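Home | Projects | Reports | Students | Contact

Timetable Information at Small Bus Stops: Project Report
Damir Vidmar
December 15, 2025

1. Purpose of the project

The bus line between Dorkgate and Nudow is used by pupils, workers of the Dimitrov bakery and older people who go to the market. The stops in the town centre have an electronic board, but the small stops have only a paper timetable, and it is often old. In this project I wanted to find out if passengers at the small stops can get the right departure time by a simple web page, which I called Bilerari.

2. How the page works

Every stop has its own short address, printed on a card next to the paper timetable. When the passenger opens the address, he or she sees the next two departures in each direction and a note if the line has a diversion. There is no map on the first screen. I had a map in the first version, but it was slow on older phones and the departures were pushed down, so I moved it to a second screen.

The times come from the timetable file of the operator, which I load into a small database every night. The page does not know where the bus is at this moment. It shows only the planned time, and this is written under the departures in small letters.

3. Test in November

The cards were placed at seven stops. During the test I collected 190 answers with a short paper form, which had the same questions for all stops. I asked if the passenger had opened the page, if the time was easy to find, and what was missing.

Most people who opened the page found the time without help. The most frequent wish was to know about delays. Several passengers also wrote that the letters on the card were too small to read in the evening – this was my mistake, I had checked the card only on my desk.

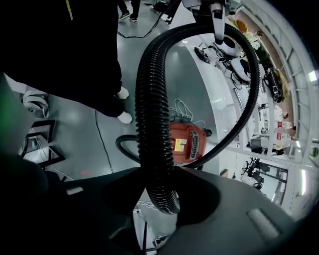
Ilir Vasić remarked that a planned time is of little use to him on the morning bus, which is late on most days, and that he would prefer a telephone number where a person answers. He added that he would still look at the page on Sundays, when the buses are few and a missed one means a long wait.

I agree with the first part of this remark. Without the position of the bus the page cannot replace the board in the centre. A telephone service was outside my project, but I have put the number of the operator on the second screen.

4. Problems

The timetable file had different names for the same stop, for example with and without the word "school". I corrected them by hand in a separate table. On one night the file was not complete and the page showed no departures for Nudow until the next loading. Now the program keeps the old data if the new file is nearly 50 per cent smaller or more.

5. Next steps

I will print the cards again with larger letters and ask the operator if delay messages can be sent to the page. The stop names should be corrected in the original file, and I have sent my table to the operator for this purpose.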